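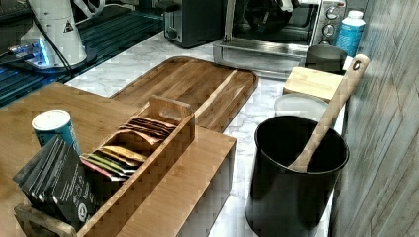
Tea caddy and tray on the counter.

March, 8:40 a.m. Exhibit workshop, Stemdale Museum

Back on the Fleltska costume case. The gallery opened for the school groups at ten, so the noisy work had to come first. Cut the last of the riser blocks and sanded the edges before the doors opened. Dust extractor is losing suction again. Emptied the bag, no better. The hose has a split near the collar, taped for now.

Risers are 80 mm for the front row and double that for the back. Tried all of them in the case with paper cutouts standing in for the objects. From adult height it reads fine. From a crouch, the front row hides the two belt buckles behind it. Swapped the buckles with the wooden comb and that fixed it. The floor plan in the binder still shows the old order and needs changing.

Labels: 21 in total for this case, 16 printed and mounted. The rest are waiting on the wording for the shoes. The loan papers from Jurnlow call them dancing shoes and our own catalog card says wedding shoes. I don't want to print either until the curators settle it. Left a note in the tray.

The gray label card looks too dark under the case lights. It was fine on the bench. Tried one label on the off-white stock and it is easier to read from the bench by the window, with no glare on the glass. Would mean reprinting the lot. I think it is worth it, half a day at most.

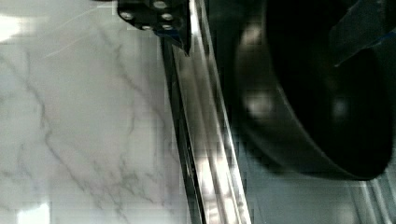

Marble counter, veining toward the left side.

11:15. Light readings in the Tunstall room. Case one was in range. Case two was high on the left where the spot had been knocked out of line – probably during window cleaning. Re-aimed it, locked it off and took the reading again. In range. Wrote both readings on the sheet inside the panel door.

While I was there a class came through and stopped at the loom for longer than at anything else in the room. They all wanted to touch the sample threads. The samples are getting fuzzy and the blue one has nearly pulled out of its clip. Make a new set and use the wider clips from the weather exhibit, if they can be found. They were last seen in the drawer under the mat cutter.

2:30. Padded the mount for the hat. First try was too full at the back and the brim lifted. Took out a layer of batting, covered it again in washed cotton, and the brim now sits level. The stitching underneath is ugly but does not show.

Still to do:
Replace extractor hose
Order off-white card
Shoe wording
New thread samples
Fix floor plan in binder
Check case 2 lock, key is turning stiffly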